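The Drawer Is Harder Than the Dishwasher

March 25, 2023

I have wanted a robot that does chores since I was small enough to be assigned chores. So when people ask me whether the machines are ready yet, I have to admit I'm rooting for one side. My answer these days is "some of them, some of the time, if the room cooperates," and I find that thrilling, even though I can see from the faces I get that most people don't.

Start with the shop floor, where the case is easiest. At the Lombardi plant in Drutton, where I spent two days this month, an arm takes castings out of a bin and loads them into a washer. It did 3213 of them on the shift I watched. It dropped a handful, and a person walked over and picked them up. The bin is always in the same spot, bolted down, with the same light over it, and the castings come in two sizes. People in the trade shrug at this kind of thing now, and I wish they wouldn't! Ten years ago that bin would have had three people standing at it with sore backs.

Now take the same kind of arm to a bedroom.

Say the job is to tidy up a guest room between guests, the sort of thing a hotel worker does many times a day. Put the remote away. Close the drawer. Straighten the pillows. A person does all of it while thinking about lunch. For the machine, every item is its own research project. A drawer that belongs to a round nightstand has a curved front, so pushing on the wrong part of it makes it rack on its slides and stick. A phone cord is worse, being a thing with no fixed shape at all, and it will happily wrap itself around whatever you were trying to pick up next to it.
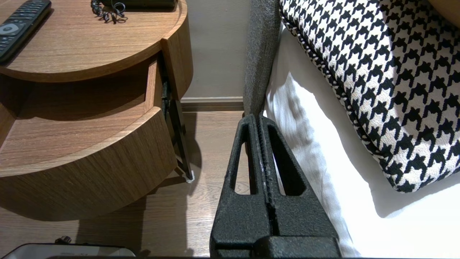 And then there is bedding. I could write a whole column on bedding. A sheet hides its own corners. It looks different every time you let go of it. White on white gives a camera very little to hold on to, and a two-fingered hand can pinch a fold and believe it has the edge. I watched a group at Varkia work on nothing but pulling a blanket up to the head of the bed, and on 200 tries the arm got it to where I'd call it made on 41. You can read that as a failure. I'd seen the same group a year earlier, when they couldn't get the blanket to move in the right direction, so I drove home grinning.

What I like about the current crop of projects is that people have quit building pretend kitchens with one cup on the counter. They go into real rooms with bad lighting and too much furniture. They collect a great deal of practice on dull things, opening and closing, picking up and putting down, and they let the machine be clumsy at it for a long time. A small outfit in Fistville told me they had logged about 561 hours on drawers and cabinet doors alone. Drawers! I asked if they were bored. They said the drawers were all different, and then showed me a video of one sticking, and another one sticking in a different way -- I stayed an hour longer than I'd planned.

The fair objection is price. An arm that can shut a drawer most of the time costs more than the nightstand, the bed and possibly the car outside, and it needs somebody nearby for the times it can't. I don't have a good answer to that yet. The washers in Drutton pay for themselves because they do one thing all day long. A bedroom needs 20 minutes of 15 different things, and then it needs to be left alone.

Still, I'd look at hotels and care homes first, well before your house or mine. They have lots of rooms that are nearly alike, the work is hard on the body, and they have trouble hiring for it. A machine that only handled the drawers, the trash and the towels -- and called for help with the bed -- would already be worth having down the hall. I think we'll see a few of those in regular use before long, slow and a bit fussy, and I plan to book a room wherever they turn up.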